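作品一覧 > 短編 > 工作とロボット > 青いパッド

青いパッド

三角の指が刷り上がったのは夜中の二時で、私はうれしさのあまり、まだ熱いプレートに素手でさわって声をあげた。

隣の部屋でアラバが壁をどんと叩いた。私も叩き返した。すみませんの意味で一回、でもできたんだよの意味でもう二回。三回目の返事はなかったけれど、朝になって台所へ行くと、アラバはパンをくわえたまま手のひらを差し出してきた。見せろ、ということだ。私はパジャマのポケットから黒い指を出して、のせた。

「軽いね」
「軽いでしょう!」
「何も入ってないじゃない、真ん中」
「そこがいいの。三角に抜いてあるから、押すと横に逃げないで、ちゃんと腹で当たるの。ここにパッドが付いて、根元にねじが来て、それで」
「ジファ、パンくず落ちてる」

落ちていたのはアラバのパンくずである。

作っていたのは、手で持つグリッパーだった。引き金を握ると指が閉じる。離すと開く。それだけの道具に私は春からずっと夢中で、仕事のない日はほとんどズリスに通っていた。ズリスというのは川沿いの共同工房で、もとは自転車屋だった建物に、旋盤が一台と、機嫌のいいときだけ動くレーザー加工機と、誰が置いたのかわからない革のソファがある。奥の棚の七番が私の箱だ。箱にはマジックで「ブロルネオ」と書いてある。左右一組のグリッパーにつけた名前で、意味は特にない。サヴァスが電話の向こうの誰かに島の名前を言ったのを、私が聞き間違えた。

サヴァス・マクリスは工房でいちばん古い会員で、いちばん口がうるさい。私の図面を見るたび、まず鼻から息を出す。

「指が長い」
「130ミリです」
「長い。先で持ったらしなるぞ」
「しなっていいんです、しなってほしいの。やわらかいものを持ちたいんだから」
「やわらかいものって何だ」
「靴下とか」

サヴァスはもう一度鼻から息を出して、自分の作業台に戻っていった。だがしばらくすると、紙切れに何か描いて持ってきた。リンクの軸を少し外へずらした絵だった。描いてあるのはそれだけで、説明はない。やってみたら、引き金がうそみたいに軽くなった。私は旋盤のところまで走っていって、軽い、軽いです、と三度言った。彼は耳当てをしていて聞こえていなかった。

左手用は、そうやって夏のうちに動いた。

問題は右である。

左右対称なのだから、左を鏡に映して刷ればいい。私はそう思っていたし、画面の上では本当にそれで済んだ。ところが組んでみると、右だけが引っかかる。閉じる途中、あと少しというところで、こくん、と止まる。強く握ると抜ける。抜けると今度は勢いよく閉まって、持っていたものを弾き飛ばす。消しゴム、ペンのふた、アラバの髪留め。髪留めは冷蔵庫の下に入って、まだ出てきていない。

ねじを替えた。軸を磨いた。リンクを刷り直した。三角の抜き方も変えた。机の引き出しには失敗した指がどんどん溜まって、がらがらと鳴るようになった。アラバは「骨」と呼んでいた。骨の引き出し。

「左だけじゃだめなの?」と彼女は言った。
「片手で洗濯物たためる?」
「私はたためる」
「それは丸めてるって言うの」

アラバと私はザウアーラント通りの細長い家の二階を半分ずつ借りていて、一階にはコンフォートさんが住んでいた。コンフォート・オドイ。アラバの大叔母で、大家で、編み物の人だ。彼女の部屋は、入ると膝より下がぜんぶ物でできている。毛糸の袋、孫の玩具、読みかけの紙、また袋。どこに足を置けばいいか、初めての人にはまずわからない。でもコンフォートさんにはわかる。目をつぶっていてもわかるのよ、と言いながら、彼女はよく私の足もとから何かをさっと抜き取った。踏む前に。

私がグリッパーの試運転にこの部屋を使いたいと言い出したとき、アラバは反対した。

「なんでわざわざあそこで。工房の台があるでしょ、広いやつ」
「広い台には積み木しかないんだもん」
「積み木でいいじゃない」
「積み木はもう全部持ち上げた」

そうなのだ。左手用は積み木なら何でもつかめた。それはもううれしかったけれど、何度かやるうちに、積み木というのはつかまれるために生まれてきたような形をしているな、と思い始めてしまった。毛糸は違う。毛糸は逃げるし、へこむし、どこが端なのか教えてくれない。私は毛糸がつかみたかった!

十月に入って、妹みたいにかわいがっている後輩のアクア・ナーティが工房に顔を出すようになった。アクアは電装が得意で、グリッパーの上に載せる小さなカメラの取り付けを引き受けてくれていた。手を動かしながら、指先を撮る。あとで見返して、どこで滑ったか、どこで余計に握ったかを調べるためだ。基板にはジソンの小さいやつを使った。アクアが箱から出したとき、ふたりで歓声をあげた。ビスケットより小さかったのだ。

「先輩、右の引っかかりって、いつも同じ角度ですか」

線をはんだ付けしながら、アクアが聞いた。

「たぶん」
「測りました?」

測っていなかった。あれだけ刷り直したのに、引っかかる角度を一度も測っていない。私は耳まで熱くなって、分度器を取りに行った。指を開ききったところを零にして、ゆっくり握る。35度。もう一回。35度。軸を抜いて入れ直しても35度。

「リンクの長さ、左と同じですよね」
「鏡に映しただけだもん」
「ねじも?」

ねじは同じ袋から出した。同じ長さの、頭の丸い銀色のやつ。私は右のグリッパーを裏返した。それから左を裏返した。また右。

左は、ねじを表から通している。

右も、表から通している。

鏡に映したのに、だ。表から通したねじの尻が、右では内側のリンクの真上に来ていた。ほんの少しだけ、爪の白いところくらい、飛び出している。それがリンクの角をこする。こくん。

「うわあ」と私は言った。
「うわあですね」とアクアも言った。

図面をいくら見ても出てこないはずだ。図面のねじには尻がなかった。私が面倒がって、丸い頭だけ描いていたから。

サヴァスを呼んだ。彼は耳当てを首に下ろし、右を受け取り、握り、こくんという感触を指で確かめて、それからずいぶん長いあいだ黙っていた。

「切れ」
「え」
「短いねじにするか、尻を切れ。切るなら今やれ、俺が押さえててやる」

金のこの音を、私はあんなに楽しい気持ちで聞いたことがない。やすりで角を落として、粉を吹いて、組み直した。握った。閉じた。何にも当たらずに、すうっと閉じて、パッドとパッドが真ん中で合った。

「もう一回」とサヴァスが言った。

もう一回。すうっ。

「もう一回」

私たちは交代で握った。アクアが握り、サヴァスが握り、ソファで寝ていた知らない会員まで起きてきて握った。その人は何を握らされたのかわかっていなかったと思うけれど、いいですねこれ、と言ってくれた。いいでしょう!

家に帰って、玄関で靴も脱がずにコンフォートさんの扉を叩いた。

「どうぞ。左の紙は踏んでいいけど、右のは踏まないで」

彼女は椅子で編み棒を動かしていた。このごろは冷えると親指が痛むらしく、途中で何度も手を休める。私は一式を床のすき間に並べて、なるべく手短に頼んだつもりだったのだけれど、あとでアラバに聞いたら階段の上まで全部聞こえていたそうだ。三角の指のこと、ねじの尻のこと、35度のこと、積み木に飽きたこと。

コンフォートさんは最後まで聞いて、編み棒を置いた。

「それで、何をつかみたいの」
「毛糸のものを。あと、ふわふわしたもの。何でもいいんです、滑るやつなら」
「滑るやつねえ」

彼女は紺と白の柄の布を引っ張って平らにし、その上に、あちこちから物を出してきた。出てくる、出てくる。緑の編み物。黒くて毛足の長いの。黄色と緑の混じった何か。どれも何になる途中なのか、それとも何かだったのか、私にはわからない。聞くと長くなるのを知っていたので聞かなかった。

アラバが下りてきて、戸口に寄りかかった。反対していたくせに、ポケットに手帳を入れていた。

「記録係、要るでしょ」
「要る!」

左は私が持った。右はアクアに持ってもらうつもりで電話をかけたが、彼女はまだ電車の中だった。じゃあ両方私が、と言いかけたとき、コンフォートさんが手を出した。

「一つ貸して」
「でも、親指」
「親指で引くの?」

引き金は人差し指と中指で引く。親指は添えるだけだ。私は右を渡した。彼女は重さを見るみたいに二度上下させて、誰に教わるでもなく、指を少し開いたまま待つ形にした。編み棒を持つ人の待ち方だった。

カメラの小さいランプがついた。

最初の緑は、私が逃がした。真上から行ったからだ。指が毛糸に埋まって、引き上げると、毛糸だけ伸びて戻った。アラバが手帳に「一回目、だめ」と書いた。声に出しながら書くのでいやになる。

「端から行きなさい」とコンフォートさんが言った。「丸まってるところ、厚いでしょう。そこなら伸びない」

そして自分は、黒いふわふわのほうへ手を伸ばした。急がない。布の端を持ち上げるときの、あの、めくってから挟む動き。パッドが毛の中へ入って、閉じて、すうっと持ち上がった。
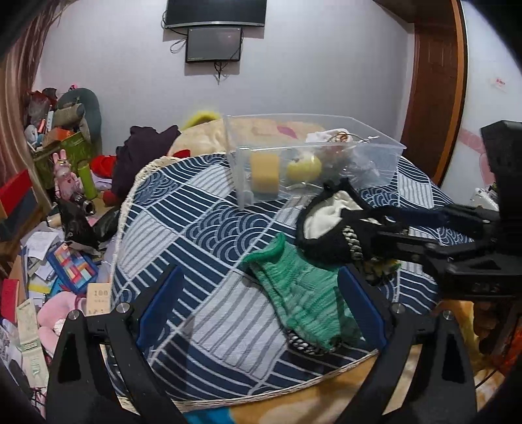
ブロルネオの右手が黒いふわふわをつかんだところ。手前は左手の指と、緑の編み物。

「持った!」と私は叫んだ。「持ってます、コンフォートさん、持ってますよ!」
「見ればわかるわよ」

毛の裏から、クリーム色の内側がのぞいていた。外はあんなに黒いのに。私はその内側があることも知らなかったから、なんだか得をした気分で、自分の左手のことをすっかり忘れていた。

「ジファ、左、遊んでる」とアラバ。

慌てて緑に戻った。言われたとおり、濃い緑の、くるんと丸まった縁を狙う。今度は斜めから。片方のパッドを下に差し込むようにして、ゆっくり握る。編み目がひとつずつ詰まっていくのが、引き金を通して指に来た。こんなの積み木では来なかった。握って、止めて、上げる。

上がった。

「二回目、よし」とアラバが書いた。それから少し考えて、よしの横に丸をつけた。

そこから先はもう止まらなかった。つかんで、置いて、またつかんで、コンフォートさんが右から渡し、私が左で受け、落とし、拾い、向こうの透明な箱に入れようとして箱ごと押してしまい、やり直し。アクアが着いたときには、私たちは汗だくで、コンフォートさんは汗ひとつかいていなかった。

「ずるい、始めてる!」とアクアは上着も脱がずに言って、床のわずかなすき間に膝をついた。

「途中でランプ消えました?」
「消えてない」
「熱くなってません?」
「わかんない。私は熱い」

アクアはカメラの横に手を当てて、うん、とうなずいた。

アラバの手帳は三ページ目に入っていた。つかんだ回数が全部で88、うち落としたのが、と読み上げかけて、やめた。

「なに、言ってよ」
「大叔母さんのほうが上手」
「知ってる!」
「ずっと上手」
「知ってるってば」

コンフォートさんは、右のグリッパーを膝にのせて、パッドの表面を撫でていた。青いのは私が選んだ色だ。黒い指に黒いパッドだと、録画を見たとき、どこで触れているのか見分けがつかない。そう話すと、ふうん、と言った。

「この青いの、もう少し柔らかくできる?」
「できます。薄い層を一枚足せば」
「端のところだけでいいの。真ん中はこのままで。端が硬いと、細い糸は割れるから」

糸が割れる、というのがどういうことか、私は知らなかった。彼女は編みかけを取って見せてくれた。よりの間に針先が入って、糸が二つに分かれてしまう。一度分かれると、気づかないまま何段も編んでしまって、あとから見ると、そこだけ薄い。

「ほら、ここ。去年のだけど」

言われても、私には見えなかった。アクアが顔を近づけて、あ、と言った。アラバも見つけた。私は光にかざしてもらって、やっとわかった。

その晩のうちに端だけ柔らかいパッドの図を描いて、プリンタを動かした。ねじも今度はちゃんと描いた。頭も、軸も、尻も。ついでに図面の隅に、表から通すのか裏から通すのか、矢印まで入れておいた。サヴァスに送ると、朝になって返事が来た。

「指が長い」

その下に、もう一行あった。

「次は何をつかむ。工房に持ってくるなら、台を空けておく」

下の部屋へ読み上げに行ったら、コンフォートさんはもう起きていて、昨日とは別の袋を開けているところだった。細い糸ばかりの袋だ。青いパッドはまだプリンタの上で、あと四層残っていた。

同じ棚の短編
・骨の引き出し
・機嫌のいいレーザー
・七番の箱
・冷蔵庫の下の髪留め
・旋盤と耳当て

お問い合わせ | 掲載作品の無断転載はご遠慮ください | ページの先頭へ戻る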